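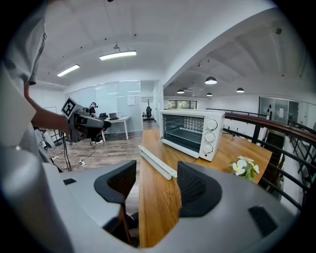 본투 워르쿠(Bontu Worku) 님은 지난번 회의록에 시연 시간이 너무 짧게 잡혀 있었다며, 손님들이 직접 그리퍼를 쥐어 볼 여유를 꼭 넣어 달라는 말씀부터 꺼내셨습니다. 눈으로만 보고 가면 집에 가서 기억나는 게 없더라는 말씀에 다들 고개를 끄덕였고, 그래서 이번 회의는 예정했던 순서를 조금 바꾸어 공개의 날 이야기부터 시작했습니다.

스쿠르켄 공개의 날 준비 회의록
시작: 오후 2시
진행: 아타베르크 괵체(Ataberk Gökçe)
자료: 안내문 초안, 방문 신청 명단, 지난 회의록

1. 지난 회의록 확인
위의 의견을 덧붙이는 조건으로 그대로 받아들였습니다. 반베르그 쪽 인사말 순서가 잘못 적힌 부분은 바로잡았습니다. 꼼꼼히 읽고 알려 주신 분들께 감사드립니다.

2. 방문 신청
지금까지 신청하신 분은 105명입니다. 생각보다 많은 분이 관심을 보여 주셔서 참 반가웠고, 한편으로는 위층 공간이 넓지 않으니 한꺼번에 모시기는 어렵겠다는 걱정도 나왔습니다. 한 조에 15명씩 일곱 조로 나누어 모시기로 했습니다. 조마다 안내하는 분이 한 분씩 붙고, 계단 쪽 난간 옆에는 오래 서 계시지 않도록 부드럽게 말씀드리기로 했습니다.

3. 시연 내용
토스터 오븐이 놓인 나무 탁자에서 손에 쥐는 그리퍼로 작업하는 모습을 보여 드리는 안이 가장 많은 지지를 받았습니다. 부엌에서 늘 보는 물건이라 어린 손님들도 금방 알아보실 거라는 의견이었습니다. 탁자 위의 꽃은 치우자는 말과 그대로 두자는 말이 엇갈렸는데, 괵체 님이 사람 사는 집처럼 보여서 좋다고 하셔서 두는 쪽으로 정리되었습니다. VR 헤드셋을 쓴 분의 자리도 손님들이 궁금해하실 테니 설명을 짧게라도 곁들이기로 했습니다.

바닥에 케이블이 지나가는 구간에 대해서는 이야기가 꽤 길어졌습니다. 덮개를 씌우자, 손님 동선을 아예 돌리자, 두 가지를 다 하자는 의견이 차례로 나왔고, 결국 다 하기로 했습니다. 덮개는 워르쿠 님이 알아보십니다.

4. 비용
다과와 안내문 인쇄, 덮개를 합쳐 934유로로 잡은 예산안을 승인했습니다. 카라불루트에서 차와 과자를 맡아 주시겠다고 하여 고마운 마음으로 받기로 했고, 남는 돈은 안내문을 조금 더 두꺼운 종이로 찍는 데 쓰기로 했습니다. 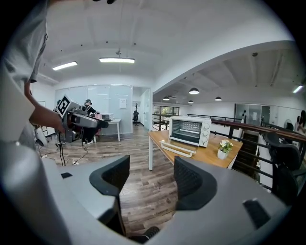
스쿠르켄, 11월. 회의 중간에 잠시 쉬면서 모두 함께 위층 공간을 둘러보았습니다. 둘러본 뒤에 나온 이야기를 아래에 이어 적습니다.

5. 둘러본 뒤의 의견
손님이 서실 자리는 탁자 앞쪽으로 하되, 시연하는 분의 팔이 편하게 움직일 만큼은 비워 두기로 했습니다. 그리퍼 위에 달린 흑백 사각 표식이 무엇이냐는 질문이 틀림없이 나올 거라고들 하셔서, 안내문에 위치를 알아보기 위한 표식이라고 한 줄 넣기로 했습니다. 안쪽 유리 벽 방은 행사 동안 쉬는 자리로 쓰면 어떻겠냐는 제안이 있었으며, 다음 회의에서 다시 의논합니다.

워르쿠 님이 처음에 부탁하신 체험 시간은 조마다 시연이 끝난 다음에 넣습니다. 줄이 길어지면 어린이부터 해 보게 하자는 말씀에 반대하시는 분은 없었습니다.

6. 맡은 일
괵체: 조 편성과 신청자 안내 편지
워르쿠: 케이블 덮개, 체험 순서표
세쿠둠: 안내문 교정과 인쇄

7. 기타
외투를 어디에 걸지 묻는 분이 계셨습니다. 문 안쪽 옷걸이만으로는 모자랄 것 같아 이동식 옷걸이를 빌리기로 했습니다. 다음 회의도 같은 시각에 모이며, 안내문 초안에 대한 의견은 그 전에 괵체 님께 보내 주시면 됩니다.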